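Does the wrist view earn its keep? A second look at the Kerslake hem trials
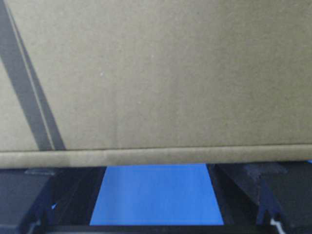
The Kerslake group's July write-up makes a big claim for a small change. Train a cloth-handling policy on the wrist camera alone, drop the overhead view, and hem grasps get better. The headline figure is 90 per cent success on fabric the system hadn't met in training, and it has already been repeated in two funding pitches I've had to sit through.

I'd like to believe it. Anyone who has tried to get a gripper to pick up one edge of a garment knows how little an overhead camera gives you once the arm is in the way. A view from between the fingers, with the hem right there and a plain blue surface behind it, ought to be easier to learn from. My trouble is with how the number was reached.

The training set was 1,176 demonstrations, all collected on the Dorow bench under the same lights. The test was 30 grasps. At that size, 90 per cent means 27 went well and three didn't, and a bad afternoon could have moved the result a fair way. The older two-camera policy, called Duvero, got the same 30 tries but was trained on an earlier, smaller set. So we don't know if the camera made the difference or the extra data did. The authors mention this in a footnote. It belonged in the summary.

Then there's the word "unseen". The test cloths were new, yes, but every one was a plain, matte fabric with a thick folded hem. A rounded border with a seam line along the top is a generous target. I'd want to see thin cotton, a raw edge, a busy print, and something shiny. I'd also want a background close in colour to the cloth — most laundry isn't sorted over bright blue.

We plan to rerun the comparison at Jotier with both policies trained on the same demonstrations, and with 2 operators resetting the cloth so that one person's habits don't creep in. Kerslake has agreed to share its weights, and I give them credit for that. Until then I'd treat the 90 as a promising start on one kind of hem.

If you have awkward fabric to spare, drop it at the front bench before noon. Stretchy offcuts are especially welcome.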